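About Nellen

We sell paper and packing supplies to small shops, and we are suspicious of most of what gets said about paper and packing supplies.
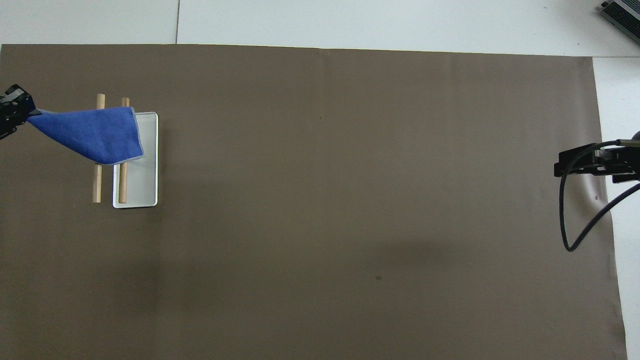

Kevin Breathnach wrote to us in March to say that a packaging company with doubts about packaging was either a joke or a sales trick, and he wanted to know which. We wrote back that he should order the smallest pack and see whether he needed a second one. He hasn't ordered yet. We think it was a fair letter and we have kept it.

Nellen started with one product, a plain brown sheet for wrapping and for covering counters. We now carry 8. Every year a supplier tries to talk us into a ninth, usually something with a leaf printed on it and a claim underneath. We ask what the claim rests on. Most of the time we get a brochure, and after that we get another brochure.

What we don't say

You won't find the word "green" in our catalog. Paper takes water and power to make, and a truck has to bring it to you. A shop that uses less of it will do more good than a shop that switches to ours. We would still like your business, but we aren't going to tell you that buying boxes is good for the woods.

We don't say "premium" either. We have handled plenty of premium tissue that tore when folded.

How we work

Amanuel Adugna does the buying and will not take a sheet on the strength of a sample. Samples are always nice. He asks for a carton from the middle of a normal run, and if the mill won't send one, that is the end of it. Two lines were dropped last year after the second delivery came in thinner than the first. Some customers were annoyed about that, and a few went elsewhere.

The minimum order is 200 sheets. The largest we take is 3,000, and above that you should go straight to a mill and save yourself our margin. We don't offer a loyalty card. Prices change when ours do, and the list carries the month it was last checked.

We have no mission statement. We tried writing one and it could have belonged to a bank.

If something arrives creased or short, write to us with the order number and we will replace it or pay you back, whichever you ask for.

Page last checked April 2020

Recent items
Why we stopped stocking the Mokico mailer
Ó Riain tape: a second look
Does Trateo tissue fade in a shop window?
Price list and delivery areas
Reading a recycled content label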